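Morkwood Desk Items – data card

Version 2, released Friday, June 21, 2024
Maintained by Radwan

Summary

Morkwood Desk Items is a set of 3000 colour stills of small household and stationery items on a light beige tabletop. It covers pouches, cases, markers, dishes, soft goods and bundled wire. Labels are given per item, with a separate field for condition (flat, folded, crumpled, tangled).

Contents

stills/ – the pictures, one folder per session
labels/ – one text file per still
items.csv – the item list, 143 rows
splits/ – train and test lists, divided by session

There are 30 sessions. Stills from one session never appear in both splits.

Labelling rules

Each item gets one class and one main colour. Where an item has two large areas of colour, both are recorded in alphabetical order, so a blue and black case is "black, blue". Patterns go in their own field: grid, stripe, print or plain.

Soft items are labelled by what they are, if the labeller can tell. A rolled or crumpled item that can't be told apart from plain cloth goes in as "soft, unsure". The same item may be "soft, unsure" in one still and "toy" in the next. We have left these as they are.

Wire is labelled as one bundle, whatever the number of strands. Anything held inside the bundle gets its own label if its colour and shape can be made out – otherwise it is counted as part of the bundle.

Marks on the tabletop, such as scuffs, scratches and tape, are not labelled. Version 1 had a "mark" class, dropped in September after labellers disagreed too often.

Sample stills

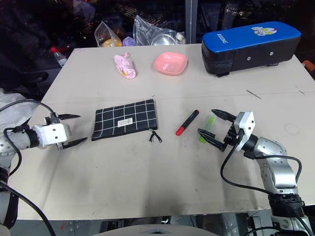
Same table, pink square dish at the back in both.
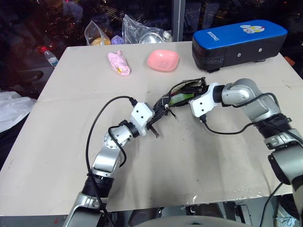 Known problems

Dark items are over-represented. Black pouches and black wire together make up the largest share of labels, and models trained on the set tend to call any dark shape a pouch.

Lime green and bright green are merged under "green" in items.csv but kept apart in the older label files. Use the mapping in splits/colours.txt if this matters.

Translucent items have loose outlines. Treat their boxes as approximate.

Licence and contact

Free for research and teaching. For other uses, write to Jollo, which handles licensing. Corrections go through the Mumonura tracker; include the session folder and the still number.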